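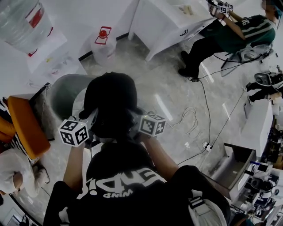
Black T-shirt, white lettering, both hands busy.

Heart & Circulation > Rhythm problems
Wore a monitor for two weeks, report says "4 runs of SVT" and "rare PVCs." Do I panic now or wait until Tuesday?

Posted by Young-sook Jeon

My heart has been doing a thing since March where it flops over like a fish in a bucket, usually when I'm lying down and trying to be a calm person. My regular doctor did an EKG in the office, during which my heart behaved like an altar boy, so she mailed me one of those stick-on patch monitors. I wore it for 14 days. It itched for 13 of them.

The results landed in the patient portal last night at 9:40 p.m., the traditional hour for medical results you can't ask anyone about. Here is the summary as written:

Predominant rhythm sinus. Min HR 47, max HR 171, avg HR 74. 4 supraventricular tachycardia runs occurred, the longest lasting 8 beats. Isolated SVEs were rare. Isolated VEs were rare (1,859). No VE couplets or triplets. No atrial fibrillation, no pauses, no AV block. Patient-triggered events corresponded to sinus rhythm and isolated VEs.

Things I'd like explained by somebody who isn't a search engine:

How is 1,859 of anything "rare"? If I had 1,859 ants I would not call them rare.

Is a "run" of SVT the same SVT my cousin had the ablation for?

47 seems low. I don't run. I barely jog to the mailbox.

My appointment is Tuesday. I'm 52, no heart disease that I know of, blood pressure okay on a small dose of lisinopril, thyroid checked last year and fine. Two coffees a day, three if my sister is visiting. I have not fainted.

2 replies to the question so far: sort by oldest

Skomon wrote:

magnesium. my buddy had the same exact thing and he started magnesium and it went away in like a week. also quit coffee. doctors will just put you on a pill. I had palpitations all through my divorce and then I wasn't getting divorced anymore and they stopped so it's probably stress

Nam-gil Jin wrote:

I was a monitor tech for a good long stretch, which means I have looked at more of these strips than is healthy. I'm not a doctor and I haven't seen yours. With that out of the way, I'll take your ants first.

"Rare" on these reports is a percentage word. The software takes the number of extra beats and divides it by every beat you had while wearing the patch. At an average of 74 a minute you go through a bit over 106,000 beats a day, so 14 days comes to nearly a million and a half. Your 1,859 VEs are a little over a tenth of one percent of that. The usual cutoff for "rare" is under 1%. People start having more serious conversations when the figure gets up near 10% and over, where a large load of extra beats can sometimes weaken the heart muscle over time. You are a long way down the road from there.

VE means ventricular ectopic. PVC is the same animal. The beat comes early from the lower chambers, there's a short wait, and then the next normal beat has extra blood to push, so it thumps. Most people feel the thump and not the early beat. They show up more when you lie down partly because your rate is slower and partly because you have nothing else to listen to. Left side is worse for a lot of folks.

The line I'd pay the most attention to is the last one, about patient-triggered events. It says that when you pushed the button, the patch saw either normal rhythm or single PVCs. So the fish in the bucket has been identified, at least for the times you pushed.

SVT runs: "supraventricular tachycardia" covers a lot of ground. The report counts anything of four beats or more from the upper chambers above a certain speed. Your longest was 8 beats, so you're talking a few seconds. Your cousin most likely had the kind that switches on and stays on for minutes or hours at 180 or so. Same name on the label, different size jar. Short runs like yours turn up on a great many two-week patches in people over 50 who feel nothing whatsoever. Do mention them, since your doctor may want to know if you ever get a long one with a sudden start and stop.

47: look at the time stamp in the full PDF. I'd bet money on 4 a.m. Hearts idle low in sleep, mailbox joggers included.

What I'd bring on Tuesday:

The full report, not the portal summary. The strips are in the back.
Your med list, including cold medicine and anything herbal.
Whether anyone in the family died suddenly or young. They'll ask.
The question "do I need an echo?" A lot of doctors order one when there are PVCs, and a normal one is worth having on file.
The question "should we recheck potassium and magnesium?" It's a cheap blood draw.

On the magnesium above: ask before you start. You're on lisinopril, so they'll want to know how your kidneys are doing before you add minerals by the fistful. Same goes double for potassium pills, please don't freelance with those.

If you faint, nearly faint, get chest pain, get short of breath, or it races and won't quit, that isn't a Tuesday matter. Call 911.

Young-sook Jeon replied:

It was 4:12 a.m. You'd have won the money. The full PDF is 19 pages and I have now looked at all of my ants individually. Going to ask for the echo. Coffee is down to one, and my sister has been informed.

Skomon replied:

still think magnesium

Cheon wrote:

Following, I have the same patch on right now. Does anyone know if the adhesive comes off with baby oil or do I need the special wipes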